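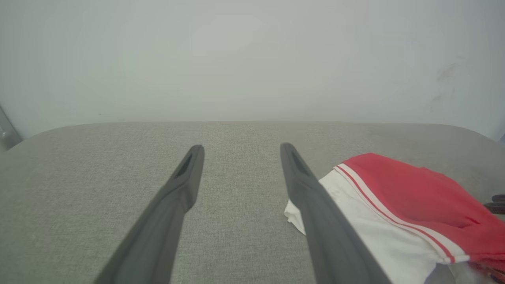 Lista: teleop-manipulacion
Asunto: Re: Doblado de ropa, ¿guiado a mano o mando remoto?
Fecha: 2024-11-07

Hola a todos:

Contesto por partes al mensaje de ayer.

> Estamos empezando con prendas sobre superficie blanda y dudamos
> entre mover el brazo a mano o usar el brazo maestro. ¿Alguien ha
> comparado las dos cosas con la misma tarea? ¿Cuántas
> demostraciones os han hecho falta?

Nosotros las hemos comparado. La tarea era recoger una prenda deportiva arrugada de un asiento tapizado, extenderla y doblarla por la mitad. En marzo empezamos con guiado a mano y grabamos 106 demostraciones. Después pasamos al mando remoto con el Skokari y llevamos 2.237 episodios, contando los descartados.

Con el guiado a mano se aprende rápido y se nota el contacto con el tapizado, cosa que ayuda mucho al meter la punta de un dedo por debajo de la tela. El problema es que el operador acaba apareciendo en la cámara de muñeca. En nuestro caso salía una manga o parte del antebrazo en casi todas las tomas, y la política entrenada con esos datos se quedaba parada al llegar a la prenda. Recortar la imagen no lo arregló.

Con el mando remoto la imagen queda como la va a ver el robot después, pero se pierde el tacto. Los operadores nuevos aprietan demasiado contra el cojín y el brazo entra en parada de protección. Lo resolvimos bajando la rigidez en el eje vertical y pidiendo que la aproximación se haga siempre con la pinza abierta y en dos tiempos: primero colocarse al lado de la prenda, luego bajar.

> ¿Grabáis también los intentos fallidos?

Sí, con etiqueta aparte. Si el operador pierde la tela y la vuelve a coger en el mismo episodio, lo dejamos entero. Si abandona, va a descartados. Los episodios con recuperación nos han servido más que los limpios, sobre todo cuando la tela se escurre por un lado al levantarla.

> ¿Qué variedad de prendas conviene?

Para la primera versión usamos una sola prenda y cambiamos la posición inicial en cada toma. Con 200 episodios así ya cogía el borde casi siempre, aunque el doblado seguía saliendo torcido. A partir de ahí añadimos prendas en bloques de 100. Las de dos colores dan menos guerra que las lisas, y una tela blanca sobre tapizado gris claro sigue siendo nuestro peor caso — si alguien lo tiene resuelto sin cambiar la iluminación, me interesa.

Dos cosas prácticas. Revisad la sincronización entre la cámara de muñeca y las articulaciones antes de cada sesión; en Jolusix perdimos una tarde entera de grabación por un desfase que solo se veía al reproducir. Y poned turnos cortos, que a partir de la media hora los movimientos se vuelven bruscos y luego eso se aprende.

El conversor que usamos para pasar los registros de Ban a nuestro formato lo puedo compartir. Está sin documentar y solo lo hemos probado con un brazo. El que lo quiera, que me escriba fuera de la lista.

Un saludo,
Grupo de manipulación, Jolusix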